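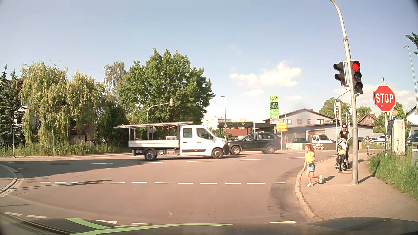
*Purnmont, 20th May*

Okay, so this is the junction I keep going on about! Red light, family with a stroller, cross traffic. Our old planner, Dernel, just sees red and stops thinking. Demero doesn't. It keeps guessing where each person goes next, 10 guesses apiece, and scores them all before it's allowed to creep. (Pause here, people want to squint at the little kid in yellow.) 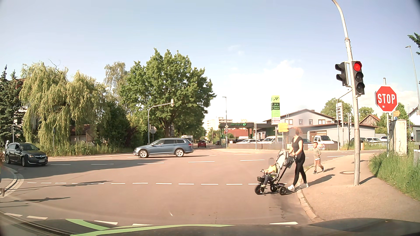
And the guesses get thrown out fast, every 100 milliseconds, so a bad one can't hang around. We ran 300 crossings in April and braked late in 2 of them. I'll show both, they're ugly. Next slide, the Ekanayake plot.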